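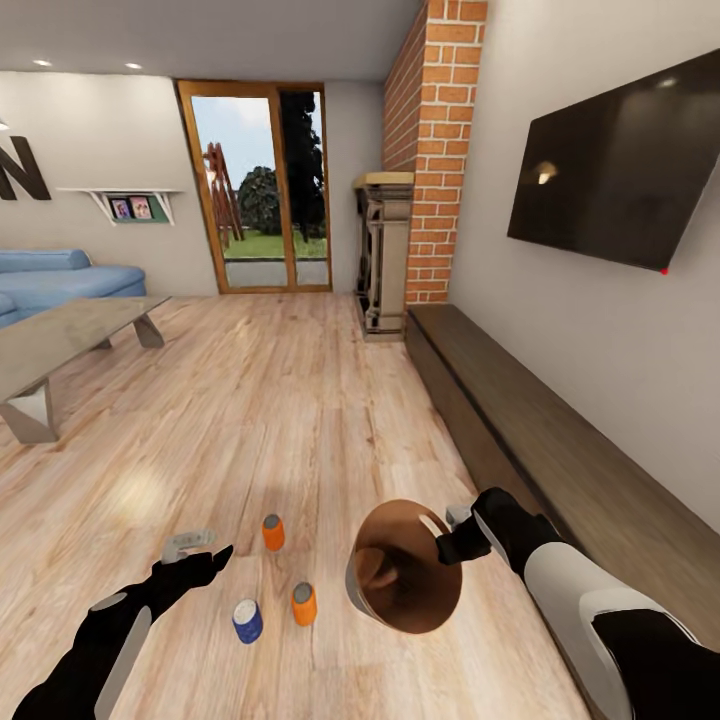

Imágenes: Žofie Oravec / Vlček

Setby 845, aceite duro para suelos y superficies de madera en interior

Referencia: Setby 845
Fabricante: Vlček
Acabado: mate natural
Formatos: 1 l, 5 l y 25 l

Descripción del producto

Setby 845 es un aceite de impregnación con cera dura para madera interior sometida a tránsito o uso diario: tarima maciza, parquet multicapa con capa noble sin barnizar, encimeras, tableros de mesa y peldaños. Penetra en la fibra y deja una película residual mínima. El veteado se conserva legible y el tono de las maderas claras se calienta ligeramente. En roble y fresno el cambio es moderado; en haya puede resultar más visible, por lo que se recomienda una prueba previa en zona oculta.

No es apto para suelos laminados con superficie melamínica, vinilo ni maderas barnizadas. Sobre estos soportes el producto no penetra y queda pegajoso.

Preparación del soporte

La madera debe estar limpia, seca y libre de ceras, siliconas y restos de barniz. Lijado final con grano 120 en suelos y grano 150 en mobiliario. Un grano más fino cierra el poro y reduce la absorción. Aspirar dos veces, la segunda en sentido perpendicular a las lamas. Los nudos abiertos se masillan antes del último lijado con pasta Lenance del tono correspondiente. 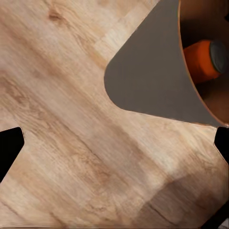
En tableros de listones encolados conviene revisar las juntas a contraluz, ya que los restos de cola no absorben aceite y aparecen como manchas claras tras la primera mano. Se eliminan con rasqueta. Si se detectan después de aplicar, hay que esperar al secado completo, lijar la zona y volver a aceitar el listón entero.

Aplicación

Remover a fondo hasta incorporar el sedimento. No diluir. Extender una capa fina con rodillo de microfibra o espátula, siempre en el sentido de la veta, y retirar el exceso con paño de algodón antes de 25 minutos. Segunda mano a las 12 horas. En encimeras y tableros de mesa se aplica una tercera mano en los cantos y testas.

Temperatura de trabajo: de 15 a 25 °C
Secado al tacto: 4 horas
Tránsito ligero: 24 horas
Colocación de alfombras: 10 días

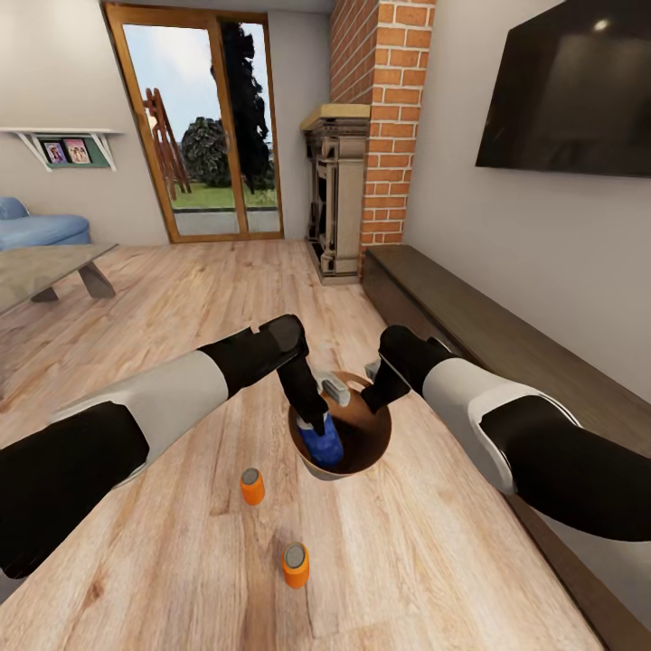

Tablero de madera clara con cuenco marrón.

Mantenimiento

Limpieza ordinaria con jabón neutro Rornaddale muy diluido y mopa bien escurrida. Evitar amoníaco, lejía, vaporetas y estropajos abrasivos. Los líquidos derramados se recogen con papel absorbente. Las marcas de vasos o latas se tratan con una gota de aceite y almohadilla blanca, frotando en el sentido de la veta.

Seguridad y almacenamiento

Los paños impregnados pueden inflamarse espontáneamente. Sumergirlos en agua o guardarlos en un recipiente metálico cerrado hasta su eliminación. Conservar el envase en posición vertical, protegido de heladas. Una vez abierto, consumir en un plazo de 6 meses.

Pedidos y consultas

El formato de 25 l se sirve bajo pedido; las próximas existencias se reciben en febrero. Consultas técnicas: Ľudovít Lukáč, departamento de aplicaciones. Para recibir asesoramiento sobre soportes ya tratados, indicar especie de madera, producto anterior y superficie total. Ficha de datos de seguridad disponible a petición.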